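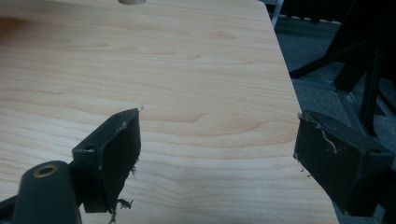

4. Sourcing in Breakup Reports

4.1 Who is said to be speaking

The sample holds 355 reports of the end of a celebrity relationship, taken from three outlets: Furkirance, Javik and Marquez. We coded each report for the first source it names or refers to. Later sources in the same report were recorded but are not used in this section, as they were often copied from an earlier story by another outlet and could not be treated as separate.

The most common first source was an unnamed person described by closeness to one member of the couple: "a friend," "a source close to the actress," "someone who knows them both." Named sources, including the couple themselves, came second. Public records such as court filings came third and were found almost only in reports of divorce. Reports about couples who had never married had nothing of this kind to draw on, and writers used closeness phrases in the place where a divorce report would cite a filing.

Closeness phrases were not spread evenly within a report. They tended to appear in the first sentence or in the last paragraph before the background material. The background material itself (earlier marriages, children, houses, past settlements) was seldom sourced at all. We take this to mean that writers treat the older facts as already known to the reader, even when the older facts take up more of the report than the breakup does.

Length made a difference. In reports under 400 words, the unnamed source usually supplied one fact, the breakup itself, and sometimes the month it happened. In longer reports the same source was also used for motive: distance, work schedules, a wish for children, trouble with in-laws. We found few cases in which a second source backed up the motive.
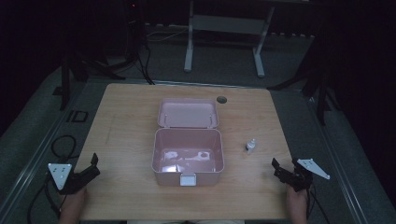 Figure 2. Open pink plastic box with its lid upright; small white bottle with a dark gray cap to the right.

4.2 Coding and agreement

Two coders, Amnuay Srisuk and Divina Sarmiento, worked from the same written guide. A shared set of 100 reports was coded by both, and the rest were divided between them. They disagreed on the first source in 16 of the shared reports. Most of these turned on the word "representative." Srisuk had coded an unnamed representative as a named source, on the ground that the office could be identified. Sarmiento had coded it as unnamed. We settled on her reading and recoded the affected reports.

A smaller group of disagreements came from reports that used no source phrase but carried a verb such as "is said to have" or "has reportedly." The guide did not cover these at first. They now form a category of their own, called floating attribution. It is most common in Marquez, whose writers often work from items in other outlets and link to them lower on the page. Where the link was still live we followed it, but the linked item was not counted toward the sample unless it came from one of the three outlets and fell within our dates.

4.3 When the couple speaks

Joint statements by the couple change the shape of the coverage. Once a statement is out, the first source in nearly every later report is the statement, and the unnamed friend moves down the page. The friend does not go away. In Javik, reports that open with a joint statement still tend to close with an unnamed source, and the source tends to supply what the statement leaves out – who moved out, who ended it, whether somebody new is involved.

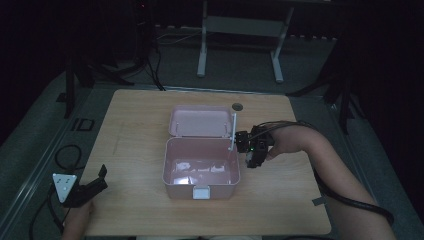

The wording of the statements is itself narrow. "Love and respect" or a close variant is common, as is a request for privacy. Statements from couples with children almost always mention the children before the request. We did not code tone in detail, but both coders noted that outlets quote the privacy line in full even in reports that go on to give an address or a neighborhood.

Timing is harder to measure. A report may say that a couple split in November and be published well after that, and the gap is not always explained. Where a gap was given a reason, it was usually that the pair had wanted to get through a holiday or a film release. Writers seldom said how they knew this. We therefore recorded the publication month and the claimed month of the breakup as separate items, and we make no claim about which outlet was first to learn of any given case.

4.4 Comments on the draft coding

We sent the category list and a set of coded reports to several readers before the final pass. The main question we asked was whether closeness phrases should be read as a claim about evidence or simply as a habit of the form.

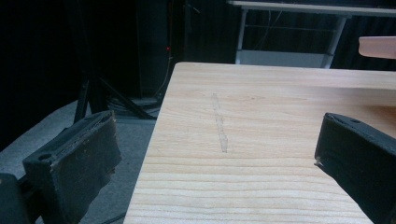

Charito Ocampo replied that the two could not be pulled apart in short items, and that a phrase like "a source close to" had become so ordinary that most readers passed over it. She thought the coding should mark whose side the source was said to be on, as that was the part readers did pick up and argue over. We added this as a further code. It was applied to all reports with an unnamed first source, and the results are given in Section 5.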